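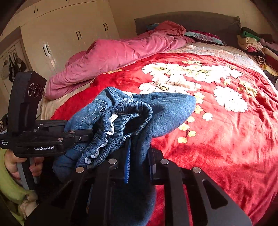 Jeans, red floral blanket, 2026-07-11.

My mother owned one good pair of scissors and hid them from us. They lived in the sewing drawer beneath a layer of zippers, and if you used them on paper she could tell from two rooms away, by the sound. I inherited the scissors and the suspicion. What I did not inherit was any ability to sew, and at 46 pounds of accumulated mending (I put the bag on the bathroom scale in a low moment) this had started to look like a character flaw.

So this is a post about learning to mend clothes in middle age, from people who are better at it, in a room over a tile showroom.

The class is called Gemullow. I don't know why. I asked Hanne Thoroddsen, who teaches it, and she said it was the name on the lease and the sign was already paid for. It meets in the evening and runs for as long as people keep bringing torn things, and there seems to be no shortage. You pay at the door. There's a kettle that takes most of the session to boil, and a table so heavily scarred by tracing wheels that it looks like a map of a very busy railroad.

I'd had a picture in my head of how it would go. I would turn up with my bag, I would be shown a stitch, and I would go home and work through the pile with a podcast on, becoming calmer and possibly thinner. Instead I spent the first evening threading needles. Then unthreading them. Hanne believes you bring the needle to the thread and keep the thread still, and she will stand next to you until you believe it too. I'd been doing it the other way for forty years, licking the end like a person on a prairie, and I can report that she's right and it's very annoying.

Second evening: knots. Third evening: I was permitted a button.

The button is where I met Mogens Ragnarsson, who had been coming since November and had reached the stage of strong opinions. Mogens doesn't think buttons count as mending. He thinks of them as maintenance, like putting air in a tire. He was darning the heel of a gray sock at the time, over a wooden mushroom, with such small neat strokes that I wanted to take it away from him and drop it down the stairs. He looked at my button and asked if I'd left a shank. I said of course. I then went home and looked up what a shank is.

(It's the little stalk of thread between the button and the cloth, so the buttonhole has somewhere to sit. You make it by sewing over a matchstick and then pulling the matchstick out. All of my buttons until this year were sewn flat to the shirt like barnacles, and I used to wonder why my cuffs puckered.)

What surprised me was how much arguing there is. I thought menders would be gentle. But there's a serious split over whether a repair should show. One side wants the hole gone, the patch matched, the whole thing denied in court. The other side wants orange thread and a row of tiny crosses, so that everyone at the supermarket can see you've been on a journey. Bergþóra Gunnlaugsson is firmly in the first camp. She used to do alterations for a living and she considers visible mending a way of charging extra for not being finished. She once looked at a jacket elbow with a contrasting patch on it, a nice one, some kind of sunflower, and said "Oh dear, what happened," to the woman who was wearing it.

I'd like to be in Bergþóra's camp. My skills have placed me in the other one.

Then there is denim, which is where most people come to grief. Everybody has a pair of jeans they're keeping alive past the point of kindness. They fit. They stopped making that cut. They've got a soft spot on the inner thigh that you can see daylight through, and you tell yourself it's fine if you walk carefully. The trouble with that kind of hole is that it's really the middle of a larger problem. You look at the hole, but the cloth for a couple of inches on every side of it has given up as well, and if you patch only the hole the patch will hold beautifully and the jeans will tear in a ring around it. I know this from experience. It happened in a parking lot, and I drove home on a folded newspaper.

So now I do it the Gemullow way, and I'll put it down here in case it's any use to you.

Wash the jeans first. Turn them inside out and hold the bad area up to a window. Mark with chalk where the light stops coming through, then go a finger's width past that, and cut your patch to the outside line. Use denim that's thinner than you think. A brand-new stiff patch behind old soft cloth will win every argument and take the old cloth with it. Round the corners off. Baste it down with big ugly stitches you intend to remove, put the jeans on, and sit in a chair. This is the step I always skip and always regret, since a patch that lies flat on a table can turn into a small diaper once there's a leg involved. If it feels all right, sew back and forth across it by hand or machine, keeping the lines close together over the worst part and letting them wander out at different lengths around the border. The uneven ends matter. If they all stop in the same place you've basically made a perforation.

Then take the basting out. I've forgotten this twice. It was white.

For thread, Hanne swears by a brand called Flukon that she gets from a wholesaler in cones the size of a traffic cone's toddler. I've tried it and I've tried the stuff from the drugstore travel kit, and the gap between them is embarrassing. The travel kit thread snaps if you raise your voice. I'm now on my second cone of the Flukon, in a dusty blue that matches nothing I own exactly and everything I own nearly, and nearly is as much as I'm asking for.

I paid $76 for a used sewing machine in the spring, from Ditte Lund, who sits at the end of the table and had upgraded. It's a Derkholm, older than I am, and weighs as much as a calf. It does straight stitch, a zigzag, and a third thing that neither of us has been able to identify. Going forward it purrs. In reverse it makes a noise like someone being told the price of a root canal. Ditte threw in the manual, which is in a language neither of us reads, but the drawings are excellent, and there's a woman on page 4 in a cardigan who looks so pleased with her hem that I've come to rely on her.

Has any of this saved me money? I did the sums once and then stopped. Between the class, the machine, the thread, the good needles, the better needles, and a lamp on a bendy neck, I could have bought a fair number of pants. Rhydian Gape, who I've shared an office wall with for years and who has never kept an opinion to himself in that time, likes to point this out. He buys the same khakis in bulk and throws them away when they go. He's perfectly happy. I showed him the inside of a knee I was proud of and he said, "So it's a hole with more steps."

And fine, it is. But I've noticed I buy less, mostly from fear. I now can't look at a sweater in a store without turning it inside out and tutting at the seam allowance. I've become the person who tugs at things. I put back a shirt last month because I could see exactly how I'd be spending an evening with it by the fall.

The bag's down to something I can lift with one arm. What's left in it is the hard stuff: a raincoat with a taped seam, a lining that has come away from its coat all the way around like a bad marriage, and a fitted sheet I suspect I should just let go. Also a beach towel that somebody, I'm not saying who, tried to hem in a fit of early confidence. Bergþóra has seen it. She folded it up very carefully and handed it back to me without a word.

Next on the table is zippers. I'm told people leave the class over zippers. Mogens has done four and says the trick is to unpick it slowly and look at how the factory did it before you touch anything, and then he says you'll cry anyway. I've bought the zipper. It's in the drawer, on top of the scissors.

Recent posts
The Issahaku cookbook and my war with its onions
A short history of every umbrella I've left on a bus
Darning mushrooms: do you need one (yes)
My neighbor's hedge, continued
Things I've glued that should have been sewn
On being given a second slow cooker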